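Household Waste Sorting in Dallum - Project Report
Submitted January 5, 2018

Why this topic

Our group picked recycling because the town of Dallum switched to single bin pickup and everyone in class had a different idea of what goes in it. Pizza boxes, yogurt lids, the plastic windows in envelopes. We wanted to find out how much of what people put in the bin really belongs there.

Also wanted to compare with Clillus next door, which still uses separate bins for paper, glass and metal. Same hauler (Kovács), same truck days, different rules.

What we did

Handed out a one page survey to households in both towns. 758 surveys went out, 5 questions each. Then asked 20 households in Dallum to let us go through one week of their recycling. Gloves, scale, tally sheet. Every item got sorted as accepted, not accepted, or not sure, using the hauler's printed list.

Weighed everything by type. Wrote down food residue as its own column after the first house, should of had it from the start.
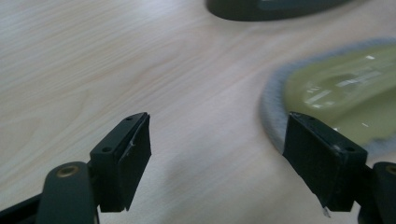
Results

Paper and cardboard was the biggest group by weight in almost every house. Glass second. Plastic looked like the most because it takes up so much room but it hardly weighs anything.

Most common mistakes:
Plastic bags with recycling tied up inside them
Greasy cardboard
Foam cups and meat trays
Jars with food still in them

The bags were the worst. Even when everything inside is fine, the hauler's list says tied bags get pulled off the line and trashed. Most people on the survey thought bagging was the polite way to do it.

Clillus households made fewer mistakes on the survey but complained more - not enough space for three bins, mostly apartments. Dallum people liked the single bin a lot and were sure they were using it right. The sort says otherwise.

Problems with our data

Households that agreed to the sort knew we were coming, so the real numbers are probably worse. One week is short, and right after the holidays would look way different from a normal week. We also lost the tally sheet for one house and had to redo it from memory, that house is left out of the totals.

The Flandinel guide

For the last part we wrote a fridge-size sorting guide, named after the Flandinel neighborhood where we plan to test it in February. Big print, no more then ten items on it. First draft had too many words. Second one is shorter, goes by room: kitchen, bathroom, desk.

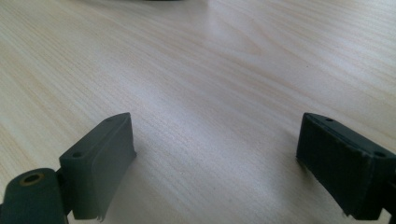
Do jars and cans need to be washed with soap before they go in the bin?
A quick rinse is enough. Scrape the food out, swish some water around, let it drain. Labels can stay on.

Next steps

Print 100 guides, hand them out, repeat the sort with the same tally sheet. If the bag problem goes down we will send the results to both towns. Still need to decide who keeps the scale.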